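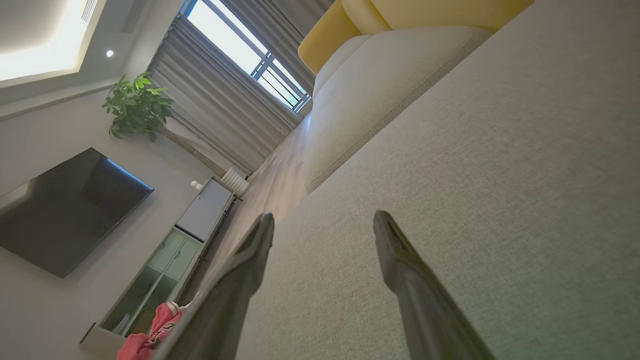
Dreven sofa, light gray weave
Sold by Fumier, showroom and online
$1,000 without throw cushions
Page text: Brayan Benavides

The Dreven catalog says this sofa will "transform the way you live." I've sold sofas long enough to doubt that, and I would sooner you bought it for the seat. The seat is good. Most of the rest of the catalog page I have left out, and where I kept a claim I've said what I think of it.

What you get

A low, wide sofa in a pale gray fabric with a fine woven texture. The seat cushions are large and have rounded front edges, and the back cushions are separate. Covers on the seats and backs come off with a zipper. The frame is fixed and its cover stays on for good, whatever you may have read on the box.

Seat height is 17 inches. That is low. If you have bad knees, or your parents do and they visit a lot, please come in and get up out of it a few times before you order. People sit down in a showroom, say "oh, nice," and leave with a receipt. Getting up again is the part to test.

The fabric

Dreven calls the fabric "family proof." I don't know what that means and neither did the rep. It's a polyester and cotton blend with a tight enough weave that a cat can't get much of a start on it, although a determined one will get there. I had a cover at home for most of a winter. Coffee came out with cold water if I got to it fast. Blue from a new pair of jeans did not come out, and I tried what the care sheet told me to try and then several things it didn't.

Pale gray is a forgiving color for dust and lint. It is not forgiving for food. If you eat dinner in front of the TV, and I do, look at the dark gray swatch before you settle on this one. It costs the same.

The seams run along the cushion edges and across the front, and they are straight on the sofas we've had through the store. Check yours anyway. We had one come in with a zipper sewn in backward, and the factory's first answer was that this was "within tolerance." They replaced it after a second email.

The cushions

Foam core with a layer of fiber around it. The catalog promises that they "never lose their shape." Every cushion loses its shape. These lose it slower than most at this price, and they will do it unevenly if everyone in the house fights over the same corner. Swap the seats left and right now and then. The back cushions need a shake more often than you'd like; give them a week without one and they slump forward.
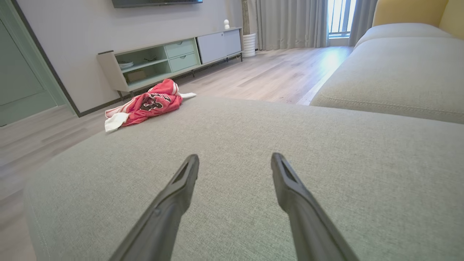 You should also know that the seat cushions can creep forward. There's a strip of grip tape underneath, and it works about as well as grip tape does. If you sit down heavily you will be pushing a cushion back into line from time to time. On a showroom carpet you won't notice the sofa itself moving, but on a smooth wood-look floor it can slide a little too. Felt pads make this worse. Rubber cups fix it, and we sell them, but so does the hardware store down the street for less.

Sunlight

The rep told me the gray "does not fade." I asked for that in writing and I am still waiting. Any fabric in full sun will change over time, and a big window with the curtains open all day is the hardest thing you can do to it. Pull the curtains when the sun is straight on the sofa, or turn the cushions so that they all go the same shade together. Some customers put the sofa with its back to the glass, and then it's the back panel that takes the sun, and that's the one piece you can't unzip.

Goes with (if you must)

The website likes to show things in sets, so I have to mention two more items.

Dultov throw cushion, mustard yellow. Soft and puffy, with rounded bulges instead of a flat face. It looks great against the gray and I will admit that I argued against stocking it and lost. It isn't much use behind your back. The bulges push you forward, and within a few minutes you'll have it on your lap or on the floor. Buy one for the color. You don't need a row of them. Wipe clean only, and no, it does not come in a "calmer yellow," I've asked.

Sani media cabinet, pale mint green and white, on thin dark metal legs. Low, so a wall-mounted TV clears it easily. The mint is quieter in a room than it is on a screen, and most people who come in doubtful about it go home less doubtful. I'm still on the fence. The legs lift it high enough to get a vacuum head under, as long as yours is a flat one. Measure before you believe me. The price is $500 and the doors need adjusting out of the box. Every one I've put together has needed it. Set aside an evening and own a decent screwdriver, as the one in the bag is a toy.

There is no discount for buying the sofa and the cabinet together. The Dreven site hints that there is. That offer was never ours.

Delivery

2 people carry it in. They will take it up stairs if it fits up the stairs, and they will not take a door off its hinges for you. Measure the narrowest point between the street and the room, including the turn on the landing, which is the measurement everyone skips. The frame ships in one piece. The picture in the catalog that shows it arriving in a neat little box belongs to a different model, and I've written to them about it.

Clear the floor where it's going before the truck gets there. Clothes, cables, plant pots, all of it. The crew will set the sofa down where there's space and the moving around after that is yours.

Delivery slots in December fill up early. If someone on the phone promises you a sofa in time for the holidays, ask for their name.

Returns

Unused and in the wrapping, you get your money back less the delivery charge. Used, we'll talk, but you won't love the number. Faults in the frame, the zippers or the stitching are covered and I will deal with those myself. Flattened cushions are not a fault in the factory's eyes. I think a cushion that goes flat in its first few months is one, and if that happens to you, send me a photo with something straight laid across the seat and I'll take it up with them.

Swatches are free. Take one home and look at it at night with your own lights on, warm ones especially, because the gray leans beige under them and some people hate that. Then spill something on it.

Questions about this sofa go to Brayan at the Fumier front desk. Mornings are best.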